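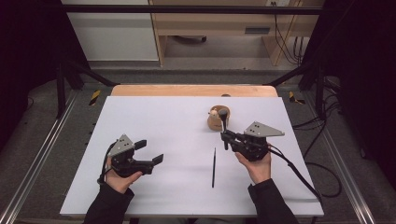 I got to the Driletti building a little after nine in the morning, which was early enough to get a cup of coffee and a decent spot for the first demonstration of the open day. I cover local business, mostly store openings and the odd zoning fight, so I went in knowing very little about how a robot learns to do anything. I'd pictured somebody typing. What they had going instead was a person holding a black gripper in each hand, working over a white board on a table, with a pen and a little wooden cup set out on it. The grippers have these gray metal triangles on top, full of small holes, and a cable trailing off the back of each one. It looks a bit like somebody about to carve a very small turkey!

The idea, as Oana Mocanu explained it to those of us crowding in, is that a person does the chore first, many times over, with the same kind of fingers a robot would have. The recordings go into the software, and the software tries to work out how to do the job by itself. Mocanu runs training for Brarer, the company that has leased the second floor since last September, and she has a very calm way of answering the same question four times in a row (I asked it twice).

"People think we want perfect runs," she told me. "I want ordinary ones. If you fumble the pen, fumble it and keep going."

They're up to 3848 recorded runs on desk chores alone, and the goal is to get through a list of 40 different chores before the end of the year. Putting pens away is on there. So is folding a dish towel, closing a zipper bag, and something called "cap return," which I wrote down and never got explained.

Visitors could sign up to try the grippers for 10 minutes each, and the sheet filled up before I'd finished my coffee. I did get a turn, thanks to Karim Zein, a retired mail carrier from over on the east side who had a slot and gave me the second half of it. He was good. He said it was like picking up a dime with oven mitts on, and then he went ahead and did it anyway. I was not good. You lose all the feeling in your fingertips and you have to go by eye, and my pen went rolling more than once. The whole thing is harder on the wrists than I expected, too – I was shaking mine out for a while afterward.

Down the hall there was a second room with an arm doing the same type of job with no person attached. It's called Pusau, after a place one of the engineers vacationed as a kid, and it moves a lot slower than the people do. I watched it go after a marker, stop, back up, and go after it again. On the third try it got it, and a bunch of sixth graders cheered like it was a playoff game. Leif Stougaard, the engineer looking after it, told the kids that it had been having a rough morning. He also let them yell suggestions, which had no effect on the arm whatsoever but was great fun to be near.

I asked Stougaard the thing I figured most of my readers would want asked, which was whose job this is supposed to take. He didn't duck it. He said the first customers are small labs and repair shops that can't fill their late shift, and that he wouldn't promise where it goes from there. Consuelo Manríquez, who was standing next to me and runs the Hijazi bakery supply warehouse on the same block, wasn't totally sold. "I've got people who pack faster than that thing blinks," she said. She did take a brochure, though, and she stayed for the whole talk.

The building itself got some attention as well. It went up in 1885 as a glove factory, and Elias Aoun from the neighborhood history group led two walks through the ground floor, where you can still see the old loading doors and a painted sign for ladies' kid gloves. I only caught the tail end of the second walk and wish I'd caught more. He has a box of pay slips from the glove years that he's hoping to put on display downstairs, if Driletti's owners go along with it.

Turnout was strong enough that Brarer wants to do it again in the spring, with more slots for the grippers and, Mocanu says, chairs. There's no charge, and kids are welcome as long as an adult comes with them. If you want to be on the list for the hands-on part, leave your name at the front desk in the lobby any time before four in the afternoon. Parking is behind the building, and the side entrance has a ramp.

Last updated: September, 4:10 p.m.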